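Nondbridge Shared Workshop - Saturday build group

Present: 7 members. Birthe Norðdahl in the chair. Opened at 2.

1. Sorting arm. The simulated bin is now loading in Trindach. Birthe went through the open points: grip height near the back wall, and the order of picks. More than 4000 simulated picks are logged so far.

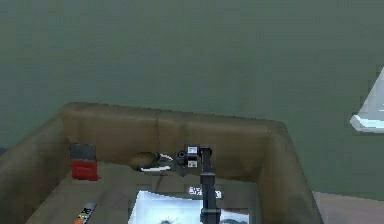
Simulated bin, gripper low at the back wall, red block at left.

2. Parts. Kravets has quoted 30 for the replacement joint housing. Agreed to order one - Birthe to place it.

3. Bench time. The arm keeps the Irnitano bench through February. Laser cutter users to book the other side.

Action: Birthe to bring the wiring notes next time.

Closed at 3:15.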